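Claltbridge Furniture Reuse: progress report to the MacKinnon Fund

Report date: 6 April 2022
Grant purpose: workshop running costs and deliveries, second period

Summary

The workshop has been open on all planned days since the last report in November. In this period we passed on 370 items of furniture to households in Claltbridge and Clindlow. Spending is within budget except for van fuel, which is covered below. We are not asking for any change to the grant at this stage.

Collections and deliveries

Demand from Clindlow is higher than we planned for. We had set aside one delivery run a week for the village and moved to two in the new year. Most requests are for beds, chests of drawers and kitchen tables. We still get more sofas offered than we can take, and we turn down any without a fire label. The booking form now asks for this before a collection is agreed, and wasted trips have dropped as a result.

The van passed its MOT with an advisory on the rear tyres. Both have been replaced out of the repairs line.

Workshop

Tables remain the bulk of the repair work. Typical jobs are loose joints, water rings and worn finishes. We have stopped using the solvent-based varnish and changed to a water-based one, which dries faster and lets us turn a table round in two days where it used to take four. The cost per tin is higher but we use less of it.

Extraction in the sanding room was serviced and the filters changed. The landlord at Jadness Yard has agreed to repair the roof over the timber store, but no date has been given. In the meantime the timber has been moved to the dry end of the building, and we have lost some floor space.

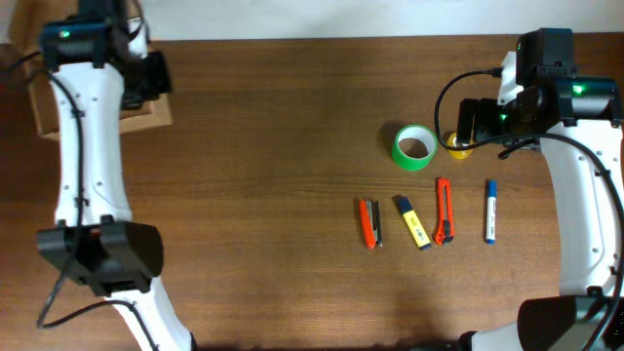
Wooden tabletop in a medium brown finish.

Training

Eight people started the basic repair course and seven finished it. The one who left did so to take up full-time work. Three have gone on to the upholstery sessions, which began later than planned while we waited for the second sewing machine. The next course is full and there is a short waiting list. Several people asked for an evening option. We have not costed this yet and will include a figure in the next report.

Referrals

We received 41 referrals from housing and advice agencies in the period, against a target of 35. Waiting time from referral to delivery is still too long for beds. The main cause is the supply of clean mattresses. We are talking to a hotel outside Clindlow that replaces its stock every few years and hope to have an agreement in writing before the summer.

Money

Rent, insurance and wages are on budget. Fuel is overspent because of the extra Clindlow runs and the price at the pump. We have met this from an underspend on publicity, as allowed under the grant terms. The full table is in the attached spreadsheet.

Next period

Agree a date for the roof repair with the landlord.
Settle the mattress supply.
Cost an evening course.
Replace the older of the two pillar drills, using the equipment money already held.

We would welcome a visit from the Fund at any time during opening hours. Parking is at the rear of the yard.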